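HOUSEHOLD ECONOMICS FOR NON-ECONOMISTS
Handout 6: Buying Things, Keeping Things, and the Trouble with Both
Monday, April 24, 2023
Instructor: Chutima Ongart

Housekeeping first. The reading for next week is the Swanson chapter on insurance, which is dull and which you will need. If your copy skips from page 109 straight to the index, you have the old printing, and the bookstore will swap it if you look sad enough. Problem Set 2 is due at the start of class. The start of class is when I start talking, even if you are still finding a chair.

1. What a thing costs

Last week we ended with the sofa. A student wanted to know why I kept saying the sofa cost more than the price on the tag, when the tag was right there in the slide. Fair question, so let's go slower.

The tag price is what you hand over on the day. The cost of owning is everything you hand over from that day until the sofa leaves your life. That includes delivery, the cover you buy after the first spilled coffee, the space it takes up, and whatever you pay someone to haul it away. For most furniture the space is the big one, and it is the one people leave out. If you rent, you are paying every month for the floor under that sofa. A large sofa in an expensive city is a small tenant who never chips in.

Work this out for one thing you own. Take your monthly rent, divide by the square feet in your place, and multiply by the square feet the thing sits on. Do not pick your bed. You will only upset yourself, and you need the bed.

2. Cost per use

The usual advice is to divide the price by the number of times you'll use the thing. It is decent advice with one weak spot: you are the person guessing the number of times. People who buy bread machines believe, at the register, that they are about to become people who bake bread.

A small correction helps. Guess how often you will use it, then look at the last similar thing you bought and check how that guess went. If you bought a juicer in August and it was in the closet by Halloween, the bread machine gets the juicer's number. You may argue with this. The juicer may not.

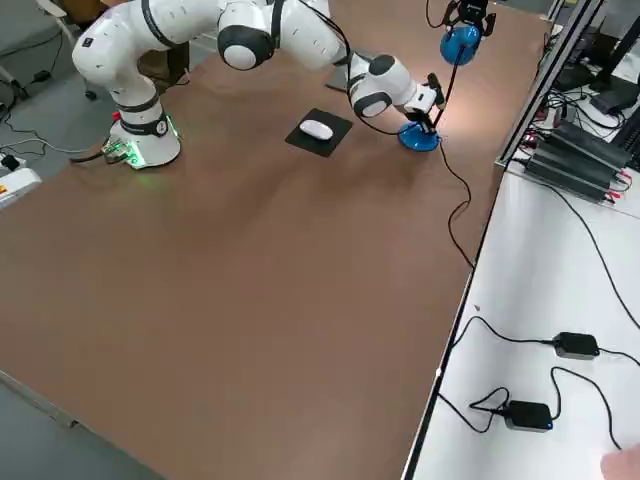

Cost per use also tells you nothing about things you hope never to use. A fire extinguisher has a terrible cost per use in a good year. So does a spare tire. For these we need a different tool, and that tool is the insurance chapter, so you see how cleverly I have arranged the term.

3. The Skidholm bookcase

Some of you have asked for a worked case. I own one, and it is embarrassing, so we may as well get some teaching out of it.

When I moved to this town I bought a Skidholm bookcase, the cheap one, meaning to replace it within the year. I did not. It leaned. I bought brackets. It kept leaning, only now it took some of the wall with it. I bought filler and paint for the wall. The paint did not match, so I bought more paint. When I finally added it all up, the brackets, filler and two cans of paint came to more than the bookcase. The better one, from Paltano, had been sitting in the same store at a price I had called ridiculous out loud.

The lesson people take from this is "buy the expensive one." Please don't. The expensive one would have been a mistake too if I had moved again that year, which was the plan. What I got wrong was the length of time. I priced the bookcase as if it had a year to live and then kept it for most of my adult life.

So, before you compare two prices, write down how long you expect to keep the thing. Then write down how long you kept the last one. If those two numbers are far apart, believe the second.

4. Repair or replace

The rule of thumb you'll find everywhere says to replace when the repair costs more than half the price of a new one. It is easy to remember, and that is most of what can be said for it. It ignores how old the thing is. It ignores how likely the next part is to go. It also assumes the new one is as good as the old one was, and anyone who has bought a toaster lately will have views.

A better question is what you are buying with the repair money. You are buying more time. Divide the repair bill by the extra years you expect, and divide the price of a new one by the years you expect from that. Compare the two. The smaller number wins, unless you are sick of looking at the old one, in which case be a grown-up and put a dollar figure on being sick of it.

For lamps, clocks and other simple things, the sum often comes out in favor of repair. A plug, a switch or a cord is cheap, and there isn't much else in there to break. If you don't know how to do the work safely, add the price of someone who does. Your own time goes in as well, at whatever rate you would want if a neighbor asked you to do the same job for him.
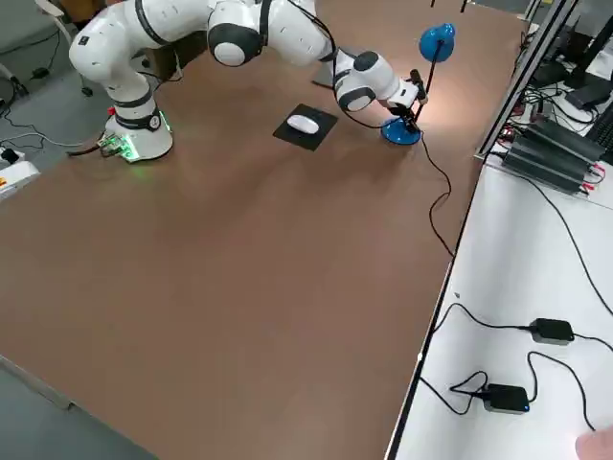

Fig. 2. Desk lamp, blue.

Sturner, in the supplementary reading, argues that we hang on to broken things because throwing them out means admitting the money is gone. The money was gone already. It left when you bought the thing. This is the sunk cost problem, and you will see it on the final in at least one disguise. Being able to name it, I should warn you, does nothing to stop you doing it. I can name it in my sleep and there is a box of dead headphones in my garage.

5. The emergency fund, briefly

We ran out of time for this on the slides. The point for today is narrow. Suppose you keep $3,000 set aside for things that break. The fund pays you a little interest, and it also lets you choose. Someone with savings can wait for the sale, or for the repair shop that does good work and takes two weeks. Someone without savings buys whatever is in stock today and may put it on a card at a rate I would like you to look up before you come to class. The same broken fridge costs the second person more. A good part of why it is expensive to be short of money is sitting in that one sentence, and we'll spend all of the next session on it.

6. For discussion section

Bring your square-foot figure from part 1. You do not have to say what the object was, though in past years people have been unable to stop themselves.

Also bring one receipt for something you stopped using. Cross out your card number. I say this every term, and every term I learn someone's card number.

Office hours are moved to the afternoon this week. The door sticks, so push.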